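# How I chart a football game from my couch

I've kept my own play-by-play charts for three seasons now, and people in my league keep asking how I do it, so I'm finally writing it up. You don't need a film subscription. You need a recording you can pause, a spreadsheet and a free evening (snacks help!).
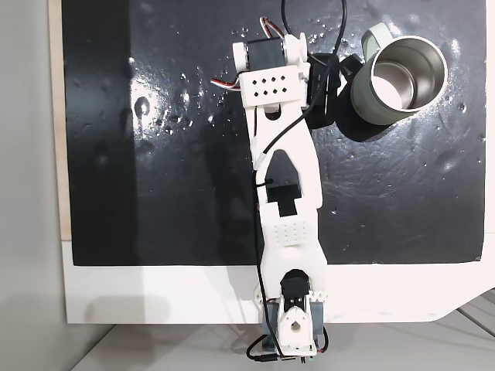 ## 1. Set up your columns

Keep it small at first. Mine are quarter, down, distance, yard line, formation, play type, yards gained and notes. When I started I had 22 columns and gave up before halftime. You can always add one later, but you'll hate going back to fill it in.

For yard lines I write O35 for a team's own 35 and X35 for the opponent's side. Use whatever you like, just don't change it mid-game like I did in February, when I was charting old games to get through the off-season.

## 2. Watch the first drive without typing

I mean it, hands off. Get used to the camera angle, figure out which numbers are the tight ends, see who's lined up in the slot. Then rewind and start charting from the opening kickoff.

## 3. Chart the snap before the result

Pause right before the ball is snapped and fill in everything up to formation. Then let it run. If you wait until the play's over you'll remember the 40-yard catch and have no clue whether the back was offset or in the pistol.

A normal game for me comes out to almost 138 rows once I throw out kickoffs and kneel-downs. My friend Farzana Pathirana charts only third downs and gets through a whole game while I'm still in the second quarter, so that's an option too.

## 4. Mark penalties on their own row

If a flag wipes out a play, I still log the play and put "NP" in the yards column. The penalty gets its own row right after. Otherwise your down and distance won't line up and you'll spend ages hunting for a play you think you missed.

## 5. Check it against the box score

Add up your rushing and passing yards and compare them with the official totals. Sacks are the usual culprit: in college they count against rushing, in the NFL they come off passing. I once had a team down for 124 rushing yards and couldn't make it match until I moved two sacks over.

## 6. Sort and snoop

Now the fun part! Filter for second and long, or for anything inside the 20, and see what the coordinator likes to call. Weronika Kwiatkowski talked me into adding a motion column last year and I love it, though it does mean more rewinding.

If your sheet gets slow, start a new tab for each game. I hit 1,000 rows on a single tab once and scrolling was miserable.

Updated 5/28/26 with the bit about sacks.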